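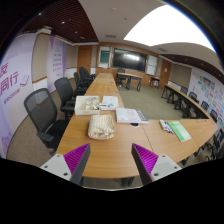 Sat 8 November

Went in on a Saturday, which I swore in September I wouldn't do again, but the big meeting room has to be clear for Monday and I'd rather do it in my socks with the radio on than at half eight with everyone hovering. Bus was late, then early at the other end somehow. Had a cheese roll at Flakach on the corner (they've put the prices up again!) and was upstairs by ten.

The far end of the table was fine, all that lovely long stretch of wood with nothing to do to it. It was my end that was the problem — everything from the Skallari open day had washed up there and stayed. The cream and yellow zigzag cloth was still bundled up with its tag on, and I'd half promised myself it would go home with me for a wash. I do like it. It makes the place look less like somewhere you'd be told off.

Started with the white box, which was a mistake, as boxes always are. I meant to sort it by kind and ended up sitting there reading the backs of packets for ages. Then the markers. Tried every one on scrap paper and binned the squeaky ones, and the rest can live in the cupboard by the door. I'm hopeless at throwing pens out, I always think they'll perk up.

The thick white book I've moved to the shelf, though I had a flick through first and lost another twenty minutes. The green and white booklet I wasn't sure about, so it's gone in the tray for somebody braver. Papers got squared up into a pile and I felt very pleased with the pile until I remembered I'd still have to go through it.

Rang Gosselin about the chairs and got the machine. They wanted 522 for the lot last time, delivery on top, and I said I'd think about it, and I have thought about it, and it's still a lot for chairs. Flostotden do a plainer one for 61 each but the seats are like sitting on a tray.

Wiped the whole table down after that, end to end, and had to fish crumbs out of one of those round cable holes with a teaspoon. Home by three with the cloth in a carrier bag. Forgot the milk. It's on a cool wash now and I'm having toast.

Last updated: Saturday evening

We use cookies to remember your settings. Accept | Manage choices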